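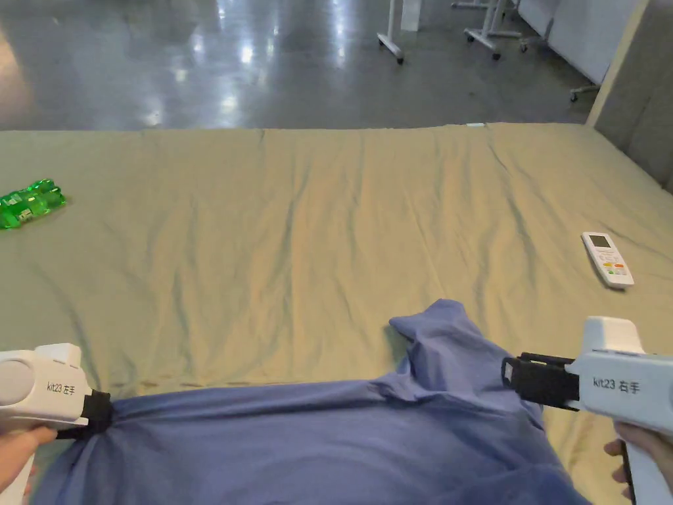

Wiltedeck 无香身体乳是我们店里卖得最慢热、回头的人却最多的一款东西，第一次买的顾客常常是顺手带一瓶，过了一阵子回来，篮子里就只剩它了。它是给身上干的人用的：小腿起白屑的，手肘摸着发涩的，洗完澡后背痒又够不着的，还有那些脸上用得很讲究、脖子以下却什么都不涂的朋友（我们自己从前也是这样，所以没有半点责怪的意思）。做这款身体乳的时候，我们想得最多的一件事是涂完以后怎么办。人总归要穿衣服，要躺下，要翻身，要把胳膊压在枕头底下。像图里这样一件蓝色的衣服摊在卡其色的床单上，都是会贴着皮肤待很久的布，身体乳如果黏糊糊地浮在表面，最后喂饱的就是它们，皮肤分到的反倒没有多少。所以我们宁可让它吸收得踏实一些，质地收得薄一些，也不愿意追求刚抹开那一下油光水滑的漂亮样子。

品名：Wiltedeck 无香身体乳
规格：按压瓶装、袋装替换芯、30 毫升随身管
质地：介于乳和霜之间，偏乳
适合：干性及偏干的身体皮肤，换季时容易发紧的皮肤
不适合：面部，破损的皮肤，正在使用外用药的部位（请先问过医生）
香味：不加香精，有一点原料本身的味道

先说说它涂起来是什么感觉

挤出来的时候，它是能立住的，会在手心里堆成一个小小的尖，不会马上往指缝里流。用另一只手掌一压，它就塌下去，化成一层薄薄的、有点滑的东西，这时候往小腿上一推，能推得很远。刚推开时会有一点发白，别着急，也别一直搓，搓得太用力反而容易起小泡沫似的白痕。手掌平平地从下往上带过去，再从上往下带一遍，白就没有了。剩下的是一种软软的、带点绒的触感，有顾客形容它像刚剥了壳的熟鸡蛋放凉了以后的表面，我们觉得挺贴切，就一直拿来用了。

它不是那种完全没有存在感的身体乳，这一点要提前讲清楚，免得您收到以后失望。刚涂完的时候，拿手背去蹭，会感觉到皮肤上有东西，稍微有点阻力。等到您刷完牙、把头发吹干、把明天要带的东西收进包里，再去摸，阻力就淡了。如果您喜欢一涂就像没涂一样的清爽，我们更建议您去看同系列的凝露，凝露的保湿没有它扎实，夏天却很讨喜。两样都买的客人也有，一般是上半身用凝露，腿用身体乳，这样分着来很聪明，毕竟小腿和胸口本来就不是一种脾气的皮肤。

关于配方，我们能说的都在这里

打底的保湿是甘油，很老派，很便宜，也很好用，我们从来不觉得用它丢人。有一阵子大家看成分表，看见甘油排得靠前就皱眉头，觉得花了钱买糖水，我们为这个解释过很多很多遍。甘油把水拉住的本事是实打实的，难的地方在于放多了会黏，放少了又撑不到早上，中间那一段需要慢慢地试。Wiltedeck 改过好几版，早先有一版保湿非常好，可是穿上睡裤以后裤腿会粘在腿上，走起路来一扯一扯的，大家都笑，笑完还是把它否掉了。

油的部分用的是乳木果脂和角鲨烷。乳木果脂来自我们合作的原料商 Yakubu，颜色偏象牙白，天冷的时候会硬得像一块肥皂，用手心的温度捂一捂才肯软。我们喜欢它是因为它熔得慢，涂在身上有一种慢慢化开的过程，冬天尤其舒服。角鲨烷则负责让这一切别太厚重，它很轻，推得动，也不太挑皮肤。两样东西配在一起，一个沉一个轻，最后出来的手感就是现在这样子。

另外还放了燕麦仁提取物和泛醇，都是给容易发红发紧的皮肤准备的。我们不会说它能治什么，身体乳就是身体乳，它是日常护理用的东西，您要是皮肤上有成片的红、有渗水、有越抓越厚的地方，请去看皮肤科，先不要在我们这里下单。医生点头说可以用保湿产品了，您再回来，我们一直都在。

尿素没有放。问的人挺多，尤其是脚跟和手肘粗糙得厉害的朋友，因为他们听说尿素对付厚皮很有一套。这话没错，不过尿素碰到刚刮过毛的小腿会刺，碰到抓破的小口子也会刺，我们希望这一瓶是全家人伸手就能挤的，所以把它留给了另一款专门的足霜。脚后跟裂得厉害的，请直接看足霜那一页，身体乳对裂口帮不上太大的忙。

酒精、色素、香精也都没有放。防腐剂是有的，任何含水的、要用上一阵子的乳液都需要它，少了它瓶子里会长出您不想看到的东西。我们选的是比较温和的体系，在瓶身背面写得清清楚楚，字印得也比一般的大一号，不用举到灯底下眯着眼睛看。

它的味道

不加香精的东西也是有味道的，这是很多人第一次打开时会愣一下的地方。凑近了闻，先是一点淡淡的谷物气，有点像泡开的麦片，跟着是一丝很弱的坚果油脂味，再往后就没有了。涂在身上以后，味道散得很快，坐在旁边的人多半闻不到。您本来用香水的话，它不会和香水打架，这也是不少顾客喜欢它的原因。要是您特别喜欢那种涂完满屋子花香的仪式感，这一款恐怕给不了您，我们另有一款带橙花味的沐浴后精油，可以滴在手心里和身体乳混着用，混一滴就够香了。

批次之间，味道会有一点点浮动。乳木果脂是从果仁里来的，今年的和去年的不会一模一样，有时坚果味重些，有时谷物味重些，颜色也可能从很白变成略微带一点米黄。这些都属于正常范围，放心用。如果闻到的是酸味、哈喇味或者像旧抹布一样的味道，那就不正常了，请停用并且联系我们，我们给您换。

什么时候涂，涂多少

最好的时候是洗完澡，毛巾轻轻按过，皮肤上还有一点潮气的那几分钟。很多人习惯擦得干干的，换好衣服，坐到沙发上才想起来要涂，这时候也能涂，只是要用得多些，推起来也涩些。我们自己的办法很笨：把瓶子直接放在浴室里，和毛巾挨着，伸手拿毛巾的时候就看见它了。放在卧室的梳妆台上固然好看，可是从浴室走到卧室这一路，人是会分心的，要看一眼手机，要去关阳台的门，要跟猫说两句话，等走到了，皮肤也干透了。

用量上，一条小腿从膝盖到脚踝，按 2 下差不多能涂得匀。大腿面积大，可是一般没有小腿那么干，看自己的感觉添减就行。胳膊外侧比内侧干，肘尖最干，可以在涂完全身以后，把手上剩下的那一点都留给肘尖和膝盖，让它们多吃一口。后背够不着的地方，有人用长柄的涂抹棒，有人请家里人帮忙，也有人把身体乳抹在手背上反手去够，姿势不大雅观，但管用。

早上要不要再涂一次，看季节，也看您屋里的空气。有暖气的地方，冬天早上补一次小腿会舒服很多，尤其是穿厚袜子和紧身裤的日子，布料来来回回磨，到了傍晚容易痒。夏天一般晚上涂一次就好了。常年坐在空调底下办公的朋友，可以把随身管放在抽屉里，下午觉得手臂发紧时抹一点，反正没有香味，不会惊动邻座。

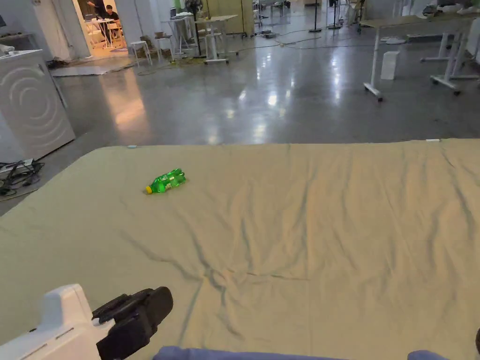
抹完以后到钻进被窝之间，最好留出一小段时间。我们不想把这件事说得太严格，谁家晚上不是手忙脚乱的呢，可是这一小段时间确实划算：身体乳里的水分要走掉一部分，油脂要在皮肤表面铺平，布料过早地盖上来，会把还没铺平的那一层带走。您可以先涂腿，再涂胳膊，最后才去弄脸，等脸上的精华面霜一层层按完，腿上的早就好了。顺序一换，等待就被别的事情填满了，不觉得是在等。

睡衣和床单这边，我们多讲两句，问的人实在太多。任何含油脂的身体乳，天长日久都会在织物上留下一点东西，只是多和少的分别。浅色的棉布吸得快，也洗得掉；真丝和光面的料子不怎么吸，可一旦留下印子就比较显眼。我们的建议是涂得勤的那几个月，床单洗得稍微密一点，水温按洗标上允许的高一档来，领口和袖口这些总是贴着皮肤的地方，下水之前先用一点中性的洗涤剂揉一揉。柔顺剂可以少放，它会在布面上再裹一层，让油脂更难出来，久而久之毛巾也不吸水了。

新买的深色衣物要小心另一件事，就是掉色。有些深蓝、深红的布料染得不牢，碰到皮肤上的油脂会把颜色转过来，早上起来发现大腿上一片淡淡的蓝，吓一跳。这跟身体乳有一点关系，跟染料关系更大。先把新衣服过几遍水，就会好很多。

和谁搭配着用

Murholm 沐浴油是我们最常推荐的搭档，两样东西原本就是照着一起用的思路做的。它遇水变成稀稀的白乳，洗的时候不起大泡沫，刚开始会觉得没洗干净，多冲一会儿就好了，冲完皮肤不发涩。身体干的人往往把力气都花在洗完以后涂什么，没有想过洗的时候已经掉了多少，换了温和的清洁以后，身体乳的用量常常自己就降下来了。我们这么说，自己家的身体乳大概要少卖几瓶，不过顾客用得舒服，总归会回来的。

水温也请稍稍往下调一点。冬天站在热水底下不想出来，这种心情我们太懂了，浴室里雾气腾腾的，外面那么冷，谁愿意出来呢！可是水越烫，皮肤表面那层好不容易攒下来的油脂走得越快，第二天就得加倍地补。折中的办法是先把浴室烘暖，水用温的，时间别拖太长，出来以后马上涂，涂完套上一件宽松的袍子，暖意也就续上了。

磨砂膏要隔开用。喜欢去角质的朋友，请把磨砂安排在不刮毛的日子，磨完以后当晚只用身体乳，别再叠含酸的产品。果酸身体乳和我们这款可以同在一个架子上，不必同在一个晚上，交替着来，皮肤会轻松些。如果哪天涂上去觉得刺刺的，多半是前面去角质去得太狠，停几天，等它缓过来。

防晒照样要涂。白天露在外面的胳膊和小腿，先用身体乳，等它吸收了再上防晒，防晒要涂得足，不能因为底下有一层滋润就省着来。身体乳没有防晒的作用，哪怕再滋润也没有，这一句我们在店里贴过纸条，现在也照样写在页面上。

按季节说一点使用心得

春天风大，皮肤忽干忽油，很多人在这个时候换东西换得最勤，今天试这个明天试那个，试到最后也说不清是哪个让自己发红的。我们倒是觉得春天应该偷懒，选定一样就一直用，哪怕它不是最惊艳的。Wiltedeck 在这个季节不必涂满全身，挑发紧的地方就行。

夏天出汗多，洗澡也洗得多，身上看着是润的，小腿照样会干，尤其是成天待在冷气房里的人。这时可以把身体乳和凝露按自己喜欢的比例在手心里调一调，调稀了用，推起来像水一样。我们有一位老顾客把瓶子放进冰箱的门格里，说凉凉的很解暑。放冰箱是可以的，冷藏就好，请别放冷冻，冻过再化，水和油会闹分家，质地就回不来了。

到了 September，早晚的空气开始变薄，小腿前侧那一条骨头上的皮肤总是最先报信，摸着沙沙的，穿长裤时有细碎的白屑粘在裤子里面。这是我们觉得最应该开始认真涂的时候，等到真的裂了、痒了再补，要花的工夫多得多。每年也是从这个月起，替换芯的订单开始往上走，库存偶尔会跟不上，常用的朋友可以提早备一袋。

冬天就不用多说了，它本来就是为冬天做的。屋里开暖气的话，卧室放一盆水或者开加湿器，和身体乳是互相帮忙的。特别冷的日子，乳木果脂会让膏体变稠，按压的时候觉得费劲，把瓶子在温水里坐一会儿，或者洗澡时就放在浴室里让热气熏着，等您洗完它也软了。

瓶子、泵头和替换芯

瓶身是不透光的厚壁瓶，手感有点沉，湿着手也拿得稳。泵头出厂时是锁住的，逆时针转一下会弹起来，头几下按出来的可能只有空气，多按几次就有了。有顾客收到以后以为是坏的，急急忙忙来找客服，所以我们后来在瓶颈上系了一张小卡片，上面画着转的方向。出门旅行要带大瓶的话，请把泵头按到底再顺时针转紧，外面套一个袋子，飞机上气压变化，泵头里那点存着的乳液有时会跑出来。

用到最后，瓶底总会剩一些泵头够不到的，我们知道这件事让人心疼。早期的瓶子是平底的，剩得尤其多，现在改成了向中间收的斜底，吸管也加长了一小截，剩下的比从前少了许多。还想用干净的话，把瓶子倒过来立一个晚上，第二天拧开盖子，用小勺子刮一刮，能再用上几天。

替换芯是软袋，一角有撕口，撕开就能往瓶里挤。换之前请把瓶子里外洗干净，完全晾干，里面不要留水。这一步很多人图省事会跳过去，旧的还有一点底，新的就直接加进去了，加着加着，最底下那一点可能已经开封很久很久。晾瓶子挺花时间，尤其是冬天，我们的办法是留两个瓶子轮着用，一个在用，一个在窗台上晾。替换芯的价格是 63 元，比带瓶的便宜，纸盒也省了，只用一圈可以撕掉的纸标包着。

30 毫升的随身管适合第一次试的朋友，也适合放在手袋、办公桌、健身包里。管口是小圆口，挤的时候比较好控制，不会一下子出来一大坨。管身软，挤到后面可以从尾巴往上卷。它的内容物和大瓶完全一样，没有另外做一版便宜的来充数。

第一次使用之前

再温和的东西，也总有人用了不合适，这和产品贵不贵没有关系，和您皮肤好不好也没有太大关系。第一次用，请先在手臂内侧涂一小块，不要洗掉，也不要盖住，观察 72 小时，没有发红、没有发痒、没有起小疹子，再往身上大面积地涂。等待的这几天有点磨人，尤其是刚拆了包裹、心里正高兴的时候，可是万一不合适，红一小块总好过红两条腿。

对坚果过敏的朋友，请先看清楚成分表，乳木果脂是果仁来源的，能不能用，请以医生的意见为准。对燕麦过敏的也一样。孕期和哺乳期的顾客常常来问，我们的回答一直是，这款没有放视黄醇和水杨酸一类的成分，可是每个人情况不同，把成分表拍下来给产检的医生看一眼，最安心。哺乳时胸口那一片请不要涂，宝宝会碰到嘴里去。小朋友用的话，我们更愿意您买专门为婴幼儿做的产品。

眼周、嘴唇、私密部位都请避开。刚刮完毛如果有明显的小伤口，等一个晚上再涂。晒伤之后先降温，皮肤不烫了再用保湿的东西，起水泡的话请去就医。

保存

放在阴凉、不直晒的地方就好，浴室可以放，只是不要放在淋浴的喷头底下让水直直地冲。没有开封的，按瓶底印着的日期来；开封以后，请尽量在一年之内用完，我们在瓶身上留了一小块空白的标签，可以拿笔写上开封的月份，写过的人都说有用，不写的人过后总要来问我们它还能不能用（我们也不知道呀，只能请您闻一闻看一看）。如果发现出水、分层、长斑、气味变酸，请不要再用。夏天别留在车里，车里的温度升得很高，油脂会析出来，凉了以后变成一粒一粒的小疙瘩，涂上去像有沙子。小疙瘩在手心里搓一搓会化，没有坏，只是手感差了很多。

价格和配送

当前价格以下单页面显示的为准，按压瓶、替换芯和随身管可以混着买，凑单规则也是通用的。下单以后我们从 Stirkalau 的仓库发出，仓库 Friday 下午三点以后收到的订单会排到下一周，急着用的朋友请往前赶一赶。发货以后会有短信，里面带着快递的单号。天气特别冷或者特别热的时候，包裹里会多垫一层隔温的纸，看着有点鼓，拆开不要觉得我们浪费，那层纸可以回收。

收到后请先看一眼泵头有没有歪，瓶盖有没有松。运输途中漏了的，拍张照片发给客服，我们补发，不需要您把漏了的那瓶寄回来，黏糊糊的，寄回来也是为难大家。没有拆封的可以退，运费按页面底部的规则算。拆开用过又觉得不合适的，如果是过敏，请把情况告诉我们，我们会单独处理；如果是不喜欢手感或者味道，很抱歉，拆封以后就不能退了，所以才一再劝第一次来的朋友先买随身管。

礼盒装在年底会上，里面是一瓶身体乳配一瓶 Murholm 沐浴油，外加一块棉毛巾，盒子是素色的，不印大字，送长辈送同事都不突兀。平时不卖礼盒，不过下单时在备注里写一句要送人，我们会用棉纸包好，系一根绳子，不另收钱，价格单也会拿出来，不放在里面。

顾客常来问的一些事
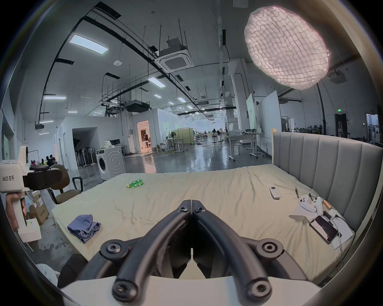

晚上涂了身体乳，马上躺下睡觉，会不会白涂？

刚涂上就躺下，会有一部分被睡衣和被单蹭走，留在皮肤上的仍然有用。如果当晚实在太累，可以少涂一些，只涂最干的小腿和手肘，用掌心多按几下，让它贴得紧一点再躺。平时的话，还是把涂身体乳放在刷牙之前，等收拾完再上床，效果会好一些。

能不能涂脸？

我们不建议。配方里的油脂是按身体皮肤来的，脸上涂了容易闷，爱长闭口的人尤其要小心。出门忘了带面霜，临时抹一晚上也不会出什么大事，长期用还是选专门的面霜。

涂了一阵子，觉得没有刚开始那么惊喜了，是产品变了吗？

多半是皮肤变了。最干的时候涂第一次，那种松快的感觉特别明显，等皮肤一直都是润的，再涂就没有那么大的落差。可以停一停，看看干痒会不会回来，回来了就说明它一直在做事。换季时也可能是用量没有跟上，天冷了还按夏天的量在涂，自然会觉得不够。

腿上的小红点，鸡皮一样的那种，用它有帮助吗？

毛周角化的皮肤摸着粗，一部分原因是干，保湿做足了会顺滑一些，点点本身不太会消失。有人会搭配含酸的身体乳交替使用，慢慢来，别急着搓。磨得太狠，点点会更红。

男士可以用吗？

当然可以，瓶子上也没有写给谁用。体毛多的部位，顺着毛的方向推，比较不容易搓出白痕来。运动后冲完澡用很合适，味道淡，也不会觉得尴尬。

和护手霜有什么分别，可以拿来涂手吗？

涂手没有问题，只是手洗得勤，它没有护手霜那么耐洗。睡前不再碰水的时候涂一层厚的，再套一副棉手套，第二天手背会很软。白天还是用护手霜方便。

挤出来的颜色比上一瓶黄了一点，还能用吗？

闻一闻，没有酸味和哈喇味就可以用，是乳木果脂批次的颜色。如果同一瓶用着用着颜色越来越深，那就是放得太久，或者放得太热了，请停下来。

有没有大桶装？

暂时没有。大桶开封以后要用很久，总有一只湿手伸进去，我们不放心。用得多的家庭，买替换芯比较划算。

为什么不做香味版？

做过样品，淡淡的茶味，闻着是真好闻，我们自己也舍不得。后来试用的人里有几位皮肤发红，去掉香精以后就没有了，于是只留下了无香的这一版。喜欢香味的朋友可以照前面写的，滴一滴精油进去调，先确认自己对那款精油没有反应。

替换芯可以装到别家的瓶子里吗？

可以装，请留意泵头的粗细，太细的泵头推不动这个质地，尤其是天冷的时候。瓶子要洗净晾干，也请自己贴一张标签，别过后和洗发水弄混了，确实有人弄混过，还写了很长的一封信来跟我们讲，信写得很好笑，我们留着。

您用过以后有什么想说的，手感、味道、泵头、包装，好的坏的都可以写在评价里，或者直接留言给客服，我们每一条都会看，看得也很慢，回得晚了请多包涵。缺货的规格可以点到货提醒，到了会发一条短信给您。

相关产品：Wiltedeck 凝露，Wiltedeck 足霜，Murholm 沐浴油，橙花沐浴后精油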